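로봇 시연 교시

로봇 시연 교시(示演敎示)는 사람이 작업을 직접 수행하거나 로봇을 조작하여 보이고, 그 기록으로부터 로봇의 동작 정책을 얻는 방법의 총칭이다. 시연 학습, 모방 학습용 데이터 수집과 일부 겹치는 개념이나, 교시는 기록을 만드는 단계를, 학습은 기록을 정책으로 변환하는 단계를 가리키는 것이 보통이다.

목차
1 분류
2 기록 항목
3 모의 환경에서의 교시
4 한계
5 같이 보기

1 분류

직접 교시는 조작자가 로봇 팔을 손으로 잡고 움직이는 방식이다. 관절의 중력 보상이 전제되며, 접촉력을 조작자가 바로 느낄 수 있어 삽입이나 연마 작업에 쓰인다. 조작자의 손과 몸이 카메라 영상에 함께 기록되는 문제가 있어 영상 기반 정책의 학습에는 별도의 처리가 필요하다.

원격 교시는 조작자가 떨어진 위치에서 입력 장치로 로봇을 움직이는 방식이다. 입력 장치에 따라 다음과 같이 나뉜다.

리더·팔로워형: 같은 관절 구조의 소형 팔을 움직이면 작업용 팔이 이를 추종한다.
자세 추적형: 손에 쥔 제어기의 위치와 방향을 말단 장치의 목표 자세로 변환한다.
축 입력형: 조이스틱이나 6축 마우스로 속도 명령을 준다. 이동 로봇의 주행 교시에도 쓰인다.

2 기록 항목

일반적으로 관절 각도, 말단 자세, 그리퍼 개폐량, 카메라 영상, 조작자의 명령값을 동일한 시각 기준으로 저장한다. 한 작업의 시작부터 종료까지를 에피소드라 한다. 교시 기록 도구 Cotance는 에피소드마다 성공 여부와 작업 지시문을 필수 항목으로 둔다. Ivside 형식은 명령값과 측정값을 분리 저장하여 추종 지연을 사후에 보정할 수 있게 한다.

3 모의 환경에서의 교시

실물 로봇 대신 시뮬레이터 안의 로봇을 원격 조작하여 기록을 얻기도 한다. 물체 배치를 초기화하는 데 드는 시간이 짧고, 같은 초기 상태를 반복할 수 있다. 가정용 작업 모음 Viromum은 실내 장면 26종과 시연 1564건으로 구성되며, 2024-09-20에 세 번째 판이 공개되었다. 작업은 물건 옮기기, 문 여닫기, 실내 주행의 3개 군으로 나뉜다.

장면에는 소파나 탁자 같은 가구 외에 통로를 좁히는 물체와 열린 문이 포함될 수 있다. 조작자는 모의 카메라의 시점만으로 거리를 판단해야 하므로, 문 너머의 물체에 접근하는 작업에서는 보조 시점을 함께 표시하기도 한다.
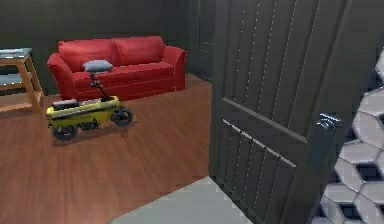

4 한계

시연의 품질은 조작자의 숙련도에 좌우된다. 망설임이나 불필요한 정지가 기록에 남으면 정책이 이를 재현할 수 있다. 모의 환경의 기록은 마찰, 변형, 조명이 실제와 달라 실물 로봇에 그대로 적용하기 어렵고, 소량의 실물 시연을 섞어 보완한다. Estrella 시험 절차에서는 이 보완용 시연을 작업당 77건으로 정하고 있다.

5 같이 보기

모방 학습
원격 조작
역강화 학습
도메인 무작위화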